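Home Matches Threads Log in
Search posts Go

Four games without a goal and people want Eglītis dropped. Come on!

He's pulling two defenders wide every single time, that's why our midfield has so much room lately.

Took my nephew to the Ustgate game, 537 of us in the away end, loudest I've heard it since July.
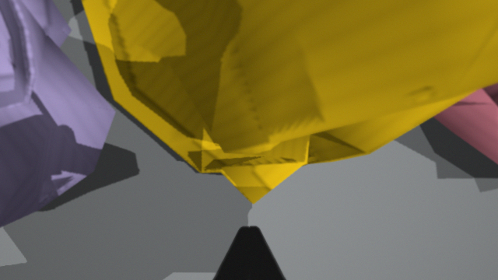
Anyway, start him again on the left and let him shoot. He'll get one soon, I'm sure of it.

Contact | © 2021 Prulteo | Back to top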